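Womell open mic: fair running order or first come?

ro_un_ji
Evening all. Went down to the open mic at the Womell last night for the first time since April and I'm a bit torn. Signed up at ten to seven, third name on the list, and didn't get on till gone half ten. Meanwhile two full bands who walked in at eight were on before me! Is this how it works now?

eabha_h
It's always been a bit like that, to be fair. Whoever's running it wants the drums up and down once, so bands get lumped together. Annoying if you're solo with a bus to catch though.

ro_un_ji
I get that, I do. But then put it on the sign-up sheet! I'd have gone and had my tea.

I ended up playing to 29 people, most of them with their coats on. Did two of my own and the slow one off the Faltitance record.
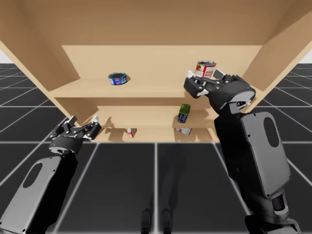 The slow one went down best, which stings a little when you've spent all winter writing your own stuff. Sound was lovely, mind, no complaints at all there.

rosario_b
Sorry but I disagree with the moaning. It's free, it's a pub, and the bands bring the crowd. There were nearer 200 in when Plaltix were on and that's what pays for the PA. Solo acts get a decent slot if they ask nicely at the desk.

eabha_h
@rosario_b I asked nicely in the spring and got put on after the raffle. Eleven o'clock!

rosario_b
Ha, ok, the raffle slot is rough, I'll give you that.

dhkoo
Try the Ma on the other side of the bridge. Smaller room, no bands, three songs each and they stick to the list. The piano is horribly out of tune but you play guitar so who cares.

ro_un_ji
Ooh, didn't know about that one. What time do they open the list?

dhkoo
Half six, upstairs. Bring your own lead.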